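4. Setting the Screen Saver on Your Netel Display

Your display will show the same still picture all day if you let it, and after a few weeks it will go on showing it faintly forever. The screen saver prevents this.

1. Press Menu and choose Idle.
2. Set the delay. The factory setting is 300 seconds. Anything under 30 will annoy you while you are reading.
3. Choose Pictures, then pick a folder. Plain, dull backgrounds are easiest on the panel.
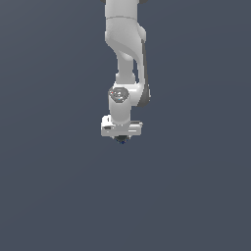
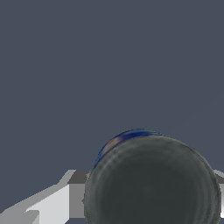 4. Set brightness to 68 or lower. Your cat will not mind.
5. Press Save. Pressing Back discards everything without asking, a feature we have had letters about.

Note: Folder names longer than 23 characters are ignored.

Caution: Do not unplug the display while it says Saving, even if it says so for a while.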